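# Two Arms, One Table: A Conversation on the Futeck Handling Service

August 9, 2025

Small manufacturers and packers often ask whether a robot can handle goods that share neither shape nor size. Futeck has offered an answer since February in the form of the Mota service, a two-arm station supplied with setup, training and support. Catherine MacAulay, who leads the service, spoke with us about what customers receive and what they should expect.

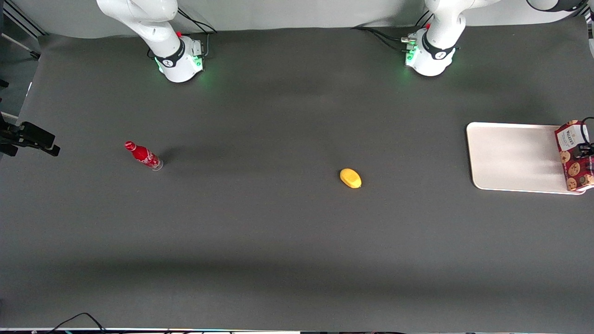
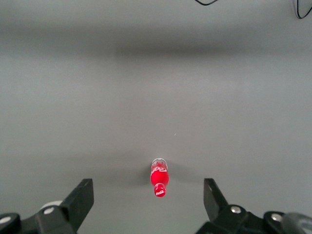

**Applied Handling Department, Futeck**

Ms. MacAulay began with the items chosen for a station's first trials. "We ask for everyday things," she said. "A red Coca-Cola bottle lying on its side is a good test. It is curved, it narrows toward the cap, and it has a shiny surface. A carton of cookies asks for a different grip, and a small rounded piece, such as the yellow one, asks for another."

The bottle is also useful for teaching customers how to judge an approach. With the two black finger plates open on either side of it, an operator can check the spacing in the wrist view before giving the command to close. "The wrist view is where new operators spend most of their first day," Ms. MacAulay said. "They want to look at the whole table. We teach them to look at the fingers."

A standard Mota contract covers 3 visits. The first is given to mounting and safety checks, the second to operator training, and the last to a review of the customer's own goods. Customers receive a printed handbook of 200 pages, which Ms. MacAulay concedes is long. A shorter edition is being prepared.

Asked about the dark, matte work surface, she said that the department had tried several finishes. "A glossy top gave us reflections that we did not want. The present surface is plain, and it shows scratches sooner than I would like. We are still looking at that."

Scheduling and records are handled by Likari, the software included with each station. It stores every attempted grip with the matching pictures, so that a supervisor can review a failed attempt without being present for it. Customers who already use Trimia for stock control may connect the two, although the connection must be set up by Futeck staff and is billed separately.

The department asks that each new class of item be tried 600 times before it is approved for unattended work. Some customers find the figure high. "I have been asked to lower it, and I have declined," Ms. MacAulay said. "A bottle on its side can roll. A carton can be picked up well by its long edge and badly by its corner. You learn that through repetition."

She was equally direct about the limits of the service. Mota is not offered for glassware, open liquids or loose powders. Cable routing at the rear of the bases also needs attention during installation, and customers are asked to keep the working area clear of slack cable.

Requests for a site visit may be sent to the department in writing. Applicants should include the dimensions and weight of each item to be handled, together with a floor plan showing the nearest power supply.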